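# Pince Cliden – fiche d'évaluation du kit

Notes internes, janvier 2025. Rédaction : Zinash Shiferaw. Relecture : Ovidiu Sârbu.

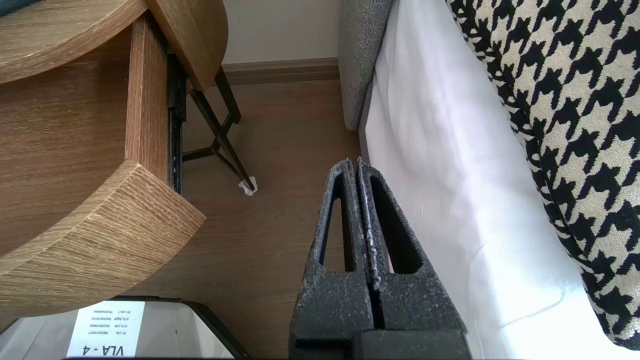

Bresow vend le kit Cliden comme une pince « prête pour la maison », avec caméra au poignet et 300 cycles de prise garantis avant le premier changement de mousse. Nous avons voulu vérifier, parce que la plaquette ne précise ni l'objet saisi ni la force appliquée. Côté matériel, les doigts parallèles sont évidés et garnis d'une mousse gris foncé mouchetée de blanc ; vers les pointes, les bords paraissent usés et s'effritent, avec une poussière blanche dessus. Le fournisseur parle de « patine normale ». Nous gardons le mot entre guillemets.

## Contenu du jeu d'essai

- 2,396 séquences (notation de l'export, virgule des milliers)
- pièces meublées : chevet, lit ou canapé, textiles
- une seule vue, au poignet
- annotations : Bülent Öztürkmen

## Ce qui est promis, ce qui est mesuré

| Point | Plaquette | Notre relevé |
|---|---|---|
| Cycles par jeu de mousses | 300 | 100 |
| Montage | 40 minutes | une matinée |
| Étalonnage | automatique | manuel, deux fois |

Le chiffre de 100 correspond à notre propre critère d'arrêt (perte visible de matière en pointe). Muammer Bozkurt le juge trop sévère. Possible – mais Bresow n'en propose aucun autre, et la question posée en septembre est restée sans réponse.

## Limites connues

- Les doigts occupent le bas de l'image, au centre. Un petit objet posé derrière disparaît, et l'étiquette de séquence ne le signale pas.
- Tissus à motif contrasté, pied-de-poule par exemple : le module Hilby y détecte des contours un peu partout.
- Draps blancs en pleine lumière : profondeur à ne pas utiliser telle quelle.
- Aucun essai sur sol mouillé ni sur moquette.

## Utilisation

Convient pour comparer des détecteurs en intérieur. Ne convient pas pour justifier un achat, quoi qu'en dise l'argumentaire « zéro réglage ». Les mousses de rechange ne sont pas comprises dans le prix de base ; demander un devis séparé avant de signer.

Corrections et désaccords : ouvrir un ticket au nom d'Oğuzhan Oral, dépôt Kılıçarslan.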